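Shared Work Room at Garnby: Notes for November

The gray plastic housings are still waiting for their covers, and Grollon has promised the parts by the end of the month. Until then, please leave the screws as they are. A screw that feels tight should be left tight, and any cable near the panel should keep some slack.
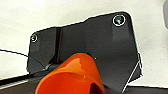 Adanech Jemal writes that the old housings stripped at the upper screws first, and she would like a hand driver used on the new ones – no power tools.

We agree, and a hand driver will be kept in the top drawer. The sink side of the room also needs attention. Small items go back to their owners on Saturday, and the counter by the soap dispenser should be wiped at the end of each session. Paper towels are reordered in packs of 30. 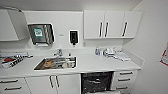 Anything left in the sink after that will be put in a box under the window for 2 weeks. Dusty parts should be cleaned with a dry cloth at the table – the recessed holes too, where grit tends to collect.

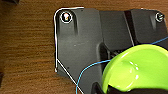
Black plastic housing on the wooden table, Garnby work room.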